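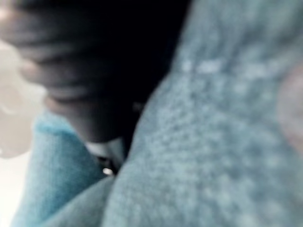
Bello Ojo writes that I am too hard on the Dallow press office, and that a ministry which answers its mail within a day can hardly be accused of censorship. I've read the mail. In January the Skekeck paper asked for the arrest records from the Grana market protests and got back 60 pages, 11 of them readable. The rest were black bars. Prompt, yes.

The ministry says the bars protect witnesses. Maybe some do. But one of them covers the date.
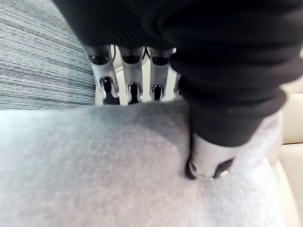

Who decides what gets blacked out? The same police unit that made the arrests, under a rule passed last spring with no hearing.

I keep being told to wait for the Nwachukwu review. I've waited for reviews before – they tend to arrive after the reporters have moved on to other jobs. Rutilio Villaseñor was fined 4,000 for printing a list of names that families had given him themselves, and his appeal is still sitting in a drawer.

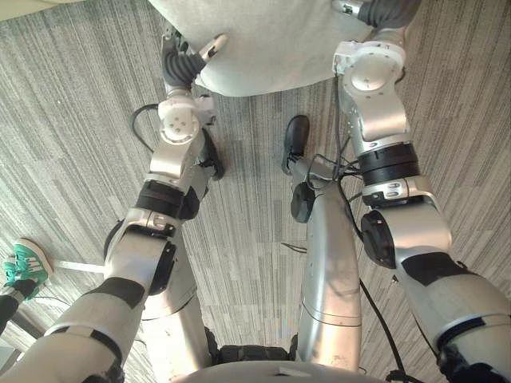
**Opinion | Press & Courts**

Supporters of the rule point out that the fine could be paid in installments of 500. I don't doubt it. I'd still like to see the other 49 pages.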